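Home Projects Reports Parts Room Contact

Renting a Grasp: Eight Weeks with the Multum Picking Service

September 2020 - by the Jekisbridge bin-picking group
4 min read
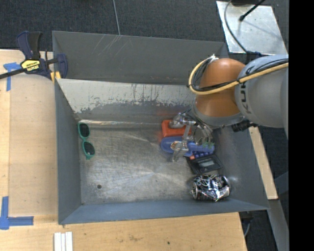 PROJECT REPORTS / AUTOMATION

The Multum service from Tilo is sold to people who own a robot arm and would like it to pick things up without having to learn why that is hard. As students we were supposed to be learning why that is hard, so we were an odd customer. Our department paid for a trial in July and asked us to write down whether it was worth renewing. The report is also our grade.

What you get for the money is a grasp planner that runs on Tilo's servers, a small program that runs next to your robot controller, and a support address. You supply the arm, the gripper, the bin and the junk. The brochure calls the junk "mixed inventory." Ours included a calculator, a pair of sunglasses and something crumpled in foil, and we think the brochure's term is generous.

Setup

The quick start guide is two pages long and assumes your bin does not move. Our metal bin sits on a wooden table and moves whenever the gripper leans on a wall, so we clamped it. We then put blue tape on the tabletop, a method the guide does not mention and which we recommend to Tilo free of charge.

Calibration took an afternoon. The guide says it takes "moments." The trouble was a sign convention for the tool angle, explained correctly in an appendix and incorrectly in the chapter everyone reads first. Support answered our question the next morning, politely, by sending us the chapter.

Test runs

We ran 440 pick attempts with the standard settings. A pick counted if the object left the bin and stayed in the fingers until it was over the drop area. Anything that fell on the way was a miss, including one fall that landed exactly where we wanted it. There was some debate about that one.

The planner failed 52 times. It was best on blocks and other plain solid shapes, which it chose first whenever it had the choice. Sunglasses were harder. The planner liked to go for a lens, and a lens is smooth and not very interested in being held. Foil was the worst of all. Shiny surfaces gave the planner a different idea of the object each time it looked, and it was equally confident about each one.

Crowding mattered more than we expected. With objects pushed together, the fingers often closed on one thing while leaning on its neighbor, and the neighbor would then be somewhere new for the next attempt. The service does replan after each pick. It just seems a little surprised every time.

The plan limits

Our tier allowed 1024 planner calls a month. That sounds like plenty until you learn that a rejected plan is still a call - and so is pressing the "test connection" button, which we had been pressing a lot, for comfort. The usage page does show this, under a menu called Insights.

We also tried the Mihăilă add-on, a set of grasp rules for thin and flat objects. It helped with the calculator once we turned it flat side up by hand. Turning things by hand is what we had hoped to stop doing.

Would we renew?

For a lab that needs an arm picking solid objects by the end of the week, yes, on the lowest tier. For a class, we would take the trial and then write a simple planner ourselves, partly to save money and partly so that the mistakes are ours. The department has asked for our log files before it decides. They are on the shared drive in the folder named "final", next to the one named "final 2", and the second one is correct.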